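Gripper didn't let go on e-stop, sleeve still in it. Normal??
Board: Arms, grippers and handling > Faults and safety

gutley_bench
Posting quick before I go back in. Two arm cell, folding shirts. Hit the e-stop mid fold and the arms froze like they should, but one gripper kept hold of the cloth and then when I reset it closed HARDER. No command sent. Nothing in the log for it either, just the stop and the reset, then a position error on the finger axis.

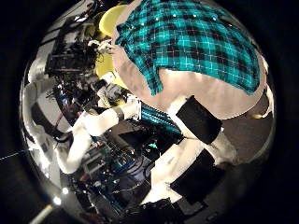
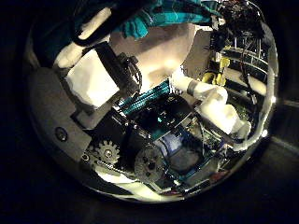 Controller is a Numia, firmware whatever shipped in June. Finger axis only, the arm joints came back fine. Error code 488. Manual says "see supplier", great thanks.

Done it 4 times now. Shirt is fine, my nerves less so. Is the holding on bit normal or is that a fault as well?

Ritchie
Holding on is normal. You WANT it to hold on stop. Imagine it was carrying something heavy and dropped it on your foot.

The closing on reset is not normal and I'd stop using it till you know why. Is your target position cleared when you hit stop? Sounds like the old target is still sat there and the axis runs to it the moment it gets power.

gutley_bench
Thought of that. Target reads zero after reset. Unless it reads zero because the display refreshes and the drive doesn't... hm.

Numia_refugee
488 on ours was following error. Fingers are not where the drive thinks they are. Cloth bunches up, finger stops short, integral term winds up the whole time you're stood there reading the screen. Reset, and it lets the lot go in one push.

Turn the I gain right down and try again. Bet you it goes away.

plainbearing
Please don't fix a safety problem by turning a gain down. If it moves on reset with no start command then the stop circuit isn't doing its job, end of. Reset should let you start again. It should not START anything.

Numia_refugee
@plainbearing didn't say leave it there did I. Said try it, to find out what it is. You have to find the thing before you can fix it

plainbearing
With his hand how far from the fingers?

Numia_refugee
Nowhere near, obviously. Long stick, isolator in reach, come on.

gutley_bench
OK both of you. My hand WAS near it the second time, I was trying to get the sleeve out. Stupid, I know. Didn't get caught. Not doing that again.

Gain halved — still closes, but slower. So some of it is windup and some of it isn't?

Rhona Niven
Which way is your e-stop wired? Drive power or just the enable?

We had one at Gumadham where the stop dropped the enable on the arms but the hand was on its own supply and only got a software message. Looked fine on the bench for months. Message goes missing, hand carries on. If yours is the same then the hand was never stopped at all, it was just holding at its last torque, and your reset is simply the first new message it heard.

Easy check: take the cloth out (isolate first!!), put a bit of foam between the fingers, hit stop, then measure the supply at the hand. If it still has volts on it you've got your answer.

gutley_bench
Will do. Back in a bit

Ritchie
Still think stale target but Rhona's is the better test, do hers first.

gutley_bench
Volts on the hand with the stop pressed. Full supply. So yeah. The hand has never been on the stop circuit.

Went through the drawings and it's drawn as if it is. Somebody took it off a different terminal when it was built and it's been like that since. Feeling slightly ill.

plainbearing
Lock it off and get it rewired. And check every other thing hanging off that supply while the covers are open.

Numia_refugee
Fair play Rhona. I'd still sort the windup though, that gain was silly whatever the wiring does.

gutley_bench
Covers are off now, cell is locked and tagged. Plan is hand supply through a safety relay, then clear the target AND the integral on stop, and a seperate start button so reset does nothing by itself.

Question then. If I cut power to the hand it goes slack and drops whatever it's got. Fine for shirts. But we're meant to be doing heavier stuff on it later, 2 jobs already promised. Brake on the finger axis? Or a spring?

Ritchie
Brake. Springs are horrid when you have to get something out of the fingers by hand.

Rhona Niven
Spring for me, if it's a light one. A brake that fits that size of hand was 400 quid each when I last asked and you still need a way to release it with the power off. Whichever you pick, write the release steps down and stick them on the cell door, becuase the next person will do exactly what you did and go in after the sleeve.

Ritchie
You can get a manual release lever on the brake. Just saying.

gutley_bench
Will price both. Relay is on order, will post the wiring when it's in.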